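Notes from the Ephemera Drawer

07/07/2026
By Negin Ebrahimi

The Skulport Magic Collectors' Circle has a new favorite object, and it is a laundry bill. I say this with some bitterness, having brought a perfectly good throwing card to the same meeting and watched it get passed around the table at the speed of a hot potato.

The bill belongs to Golnar Rahimi. It is made out to "Jalali, Illusionist, Room 19," from a hotel in Costthorpe that has long since become a parking lot. Anyone who has been reading this column for a while will know that the Great Jalali spent most of his career playing seaside theaters to people who had come in out of the rain. His posters are easy to find and usually overpriced. His paperwork is another matter, and until Golnar opened her folder I had seen two pieces of it, both of them letters asking to be paid.

The bill covers one week. Jalali sent down 7 dress shirts, 5 white waistcoats and, in a different hand at the bottom, "doves' cloth, please boil." Somebody at the hotel has underlined "please boil" twice. There is a tea ring in one corner and a pinhole through the total, which suggests it sat on a spike for some time before he got around to settling it. If he ever did. The space marked "received" is blank.

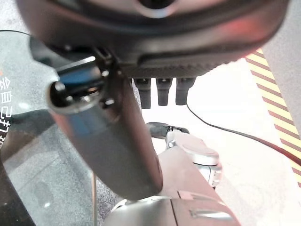 What's it worth?

Less than Golnar hopes and more than her brother-in-law said. Unsigned ephemera from a second-tier performer doesn't bring much on its own. The name is written by a clerk, so an autograph collector will hand it back to you politely. What helps is the room number. A Jalali letter sold through Skavell in April was written on the same hotel's stationery and mentions "the damp in 19," and a buyer who owns that letter is going to want this bill badly. I know who that buyer is. I have promised not to print it, but he owes me a lunch.

Keeping paper like this

Put it in a polyester sleeve with a piece of acid-free card behind it and leave it alone. Don't laminate it. Don't flatten the fold with an iron, whatever you saw online. The tea ring stays, and so does the pinhole. I once met a man who had bleached a theater program until it was lovely and white and had no printing on it.

My throwing card is still available, by the way. One corner is bent. Offers to the usual address.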